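Call for participants: two-arm remote control sessions, Lanudgate
Posted 7/30/23

Danko is looking for up to 14 persons to guide a pair of robot arms by remote control in our work cell at Lanudgate. The recordings will be used to teach the arms the same tasks. You do not need to have worked with robots before. Patience with small objects is more important for us.

What you will do

You sit beside the cell and hold two handles, one for each arm. When you move a handle, the arm on that side follows, and a trigger closes the gripper. Each task is explained on a printed card, and you repeat it many times. The present series is called Clenach. It is about sorting and putting away small parts, and it has 388 demonstrations to complete. Screws are the most difficult part of it, and new participants usually begin with bowls before they try them.

Please do not hurry. A slow demonstration with one clean grasp is more useful to us than a fast one with three attempts. If you drop something, say "drop" aloud and continue, and the operator will mark it in the log.

The yellow tray with screws on both sides of it, from the Clenach series:

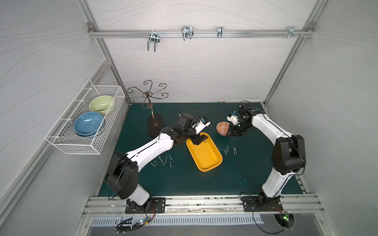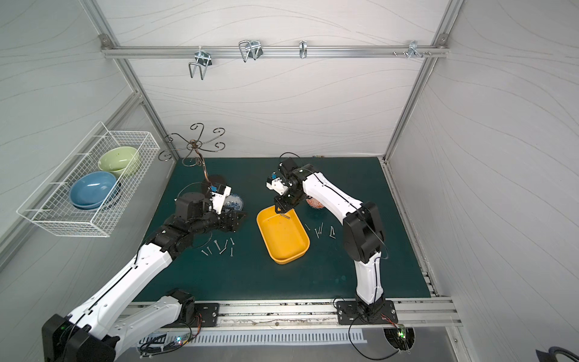
Marisa Colombo wrote to us after her first series that the hands learn quickly, but the eyes need longer, and that she would advise everybody to ask for a second practice hour before the recording begins. We have followed this advice, and the second hour is now paid like the first.

Who can apply

You should be 18 or older and able to use both hands for a longer time without pain. Glasses are no problem. Left-handed persons are very welcome, as we have too few of them in our recordings. You should be able to come for eight sessions in total. Each session lasts two hours with a break in the middle.

Payment is made after every second session by bank transfer. Travel from Drerley is refunded if you keep the ticket.

How to apply

Write a short message to the Danko participant desk with the subject "Clenach". Please tell us which hand you write with, at what times of day you are free, and if you have done any fine handwork such as sewing, soldering or model building. We answer every message, also when the places are full. A further series is planned for February, and you may ask to be put on the list for it.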